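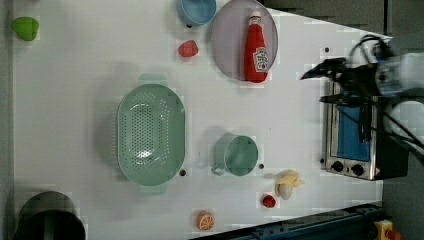

A question raised in the opening session was whether a bottle of ketchup counts as food or as a container when the table is being sorted. For the purposes of this course it counts as food. The classification follows the contents, and an empty bottle would move to the second group.

Rolby Institute of Home Studies
HE 109: Order in the Kitchen
Handout 4: Sorting a Mixed Table

Purpose
Students will learn to bring a mixed table to order using three groups: food, vessels, and cooking equipment. Play food is handled as the real item would be. A toy banana is placed with fruit, and an egg is kept away from heavy pots.

Condition of the table at the start
The articles are not arranged in advance. Cups may be lying on their sides, as may the bottle and the basket. Students should look over the whole surface before touching anything and should note which vessels need to be set upright.

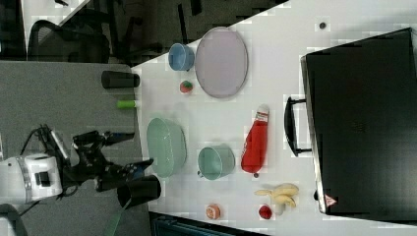 Procedure
1. Clear the plate. Anything resting on it goes to its own group.
2. Set cups upright, with handles facing the same way.
3. Place small fruit in the perforated basket. Larger pieces, such as the banana, stay beside it.
4. Move the remaining vessels to the back of the table, tallest at the rear.
5. Check the edges of the table last. Small articles are most often missed there.

Students following the Neritach workbook will find the same procedure on page 29. The workbook adds a step for lids, which may be omitted in this unit. 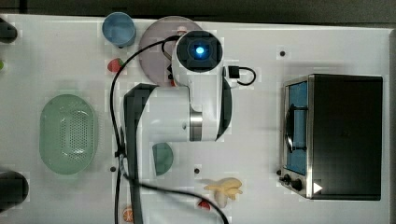

Figure 3. Table with plate, light blue cup, strawberry, and oval basket.

Assessment
The exercise is marked out of 100. Points are deducted for articles placed in the wrong group and for vessels left on their sides. Written notes, one page at most, are to be handed in at Room 437 before the May review session. Late notes will be accepted only by prior arrangement with the course office.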